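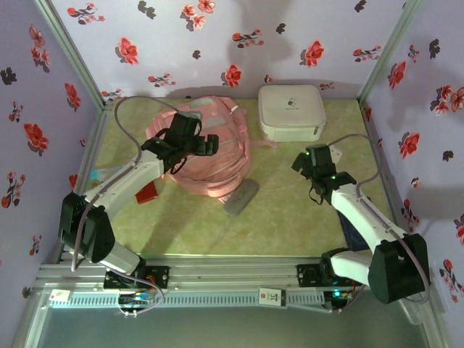 *Lavender sprig paper on three walls, with a pale green mottled floor.*

# Wallpaper questions I get asked all the time

I'm Sabina Bepari and I hang wallpaper in and around Ginavstead, mostly small rooms in old weatherboard houses. I also sell leftover rolls out of the shed. These are the questions that land in my inbox most weeks, so have a read before you email (but do email if yours isn't covered, I don't mind!).

## Do you do tiny jobs?

Yes, happily. Powder rooms, pantries, the inside of a wardrobe, one wall behind a bed. My minimum charge is half a day no matter how small the room is, so if you've got a hallway cupboard you've been wondering about, it's worth throwing that in too.

## Will a busy print make my small room feel smaller?

I get this one more than any other and my answer is usually no. A little floral sprig with plenty of background between the flowers sits back quite nicely, even in a room where you can touch both walls at once. Big dramatic blooms are trickier, mostly because you end up with half a peony over the door and the other half nowhere. If you're nervous, take a sample home and tape it up in the darkest corner for a week. Look at it at night with the lamp on as well. Purples in particular can go quite grey under a cool bulb.

## What colour floor goes with lavender?

I love a soft green! Timber is fine too if it isn't very orange. Kumudini Weerasinghe, who does most of the tiling on the jobs I get called to, will try to talk you into charcoal. Hear her out, she's talked me round once.

## How many rolls should I buy?

Send me the height of the walls and the total distance around the room and I'll work it out with you. Don't subtract the windows, you'll want that paper for the bits above and below. Check the pattern repeat on the label too. I had a Skoltcombe paper last year with a repeat so long that we lost nearly a third of every roll to matching.

Always get one spare, and check the batch numbers are the same before you open anything. I can't always match a batch later and neither can the shop.

## Can I paper straight over the old stuff?

You can, and I've seen it done in three layers, and I was the one who had to scrape it off. Please strip it. Score it, soak it with warm water, wait longer than you want to, then go in with a wide scraper. If your house is old enough that there could be lead paint underneath, get it tested before you start sanding.

## Paste the wall or paste the paper?

Whatever the label says. Non-woven papers are nearly all paste-the-wall now and they're much kinder to beginners. Traditional papers need pasting and then folding onto themselves to rest for a few minutes. I leave 50 mm extra at the top and bottom of each drop and trim with a fresh blade. Snap-off blades are cheap, so use heaps of them.

## My seams are lifting. Did I wreck it?

Probably not. Get some seam adhesive behind the edge with a small brush, press it down with a roller and wipe off the extra with a damp sponge. If it's happening all over the room, the wall likely wasn't sealed properly and that's a longer chat.

## What's in the shed?

Odd rolls and ends of batches, all rolled up and labelled with the length. Part rolls are $40 each. The Mirncombe stripes go quickly. I'm open until 4 pm when I'm home, but text first so you don't drive out for nothing. No returns on part rolls, sorry.

## When can you fit me in?

I'm usually booked a month or two ahead, and December is hopeless because everyone wants the spare room finished before the family turns up. Email me photos of each wall and your measurements, and tell me if there's anywhere to park the ute.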